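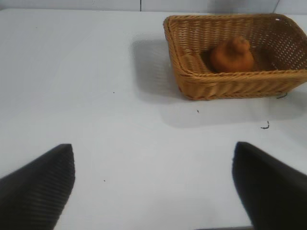 Rahel Lüthi wrote after the second edition that the tempering section assumed too much, and that her first 12 molds of dark chocolate had come out gray and soft although she had followed every step. She asked for the cooling stage to be set out separately and for the warning about water to be moved ahead of the melting steps. Both changes have been made in this edition.

Section 4. Tempering and Molding with the Clonero Tabletop Unit

4.1 Before you begin

The Clonero melts and tempers up to 600 grams of chocolate in one load. Smaller loads may be used, but the stirring paddle does not reach the chocolate properly when the bowl is less than one-third full.

Use chocolate that lists cocoa butter as its fat. Baking chips and compound coating contain other fats or stabilizers and will not temper in the unit. They may be melted with the Melt Only setting described in Section 5.

CAUTION: Keep all water away from the bowl, paddle and scraper. A few drops will cause melted chocolate to thicken into a stiff paste, and the load cannot then be used for molding. Dry every part with a lint-free cloth, including the underside of the bowl rim.

The room should be at 20 degrees Celsius or slightly below. Do not place the unit beside an oven or in direct sunlight.

4.2 Melting

1. Set the bowl on the heating ring and turn it clockwise until it clicks.
2. Chop the chocolate into even pieces. Set aside one-quarter of it for use as seed.
3. Place the remaining chocolate in the bowl and close the lid.
4. Turn the selector to Dark, Milk or White.
5. Press Start. The amber light comes on and the paddle begins to turn.
6. Wait until the unit sounds one long tone. Do not lift the lid before the tone — the sensor will read the cooler air and extend the heating time.

Note: White chocolate scorches easily. If lumps remain after the tone, allow the paddle to run for two more minutes and do not restart the cycle.

4.3 Cooling and seeding

1. Open the lid and add the seed chocolate in three portions, letting each one melt before adding the next.
2. Close the lid and press Cool. The fan will start.
3. When the unit sounds two short tones, remove any seed that has not melted.
4. Press Hold. The green light shows that the chocolate is being kept at working temperature.

4.4 Testing

Dip the tip of a clean knife into the chocolate and lay it on the counter. Tempered chocolate sets within five minutes with an even shine. If the surface is streaked or still sticky, repeat Section 4.3 with a small amount of fresh seed. If a second test fails, return to Section 4.2, Step 3, and melt the full load again.

4.5 Filling the molds

1. Polish each cavity with dry cotton.
2. Ladle the chocolate in and tap the mold firmly on the counter to release air.
3. Scrape the top level with a single stroke.
4. Leave the mold at room temperature until the edges begin to set, then refrigerate it for 12 minutes.
5. Turn the mold over onto parchment paper. The pieces should drop without force.

CAUTION: Do not twist rigid molds. Cracks along the cavity edge will mark every later batch.

4.6 Error codes

E2 — The lid is open or not seated. Close it and press Start.
E5 — The paddle is blocked. Unplug the unit, let the bowl cool, and clear the obstruction.
486 — The temperature sensor has lost contact. Remove the bowl, wipe the contact plate and refit the bowl. If the code returns, contact Bisadex Service and have the serial number ready.

Section revised March 11, 2024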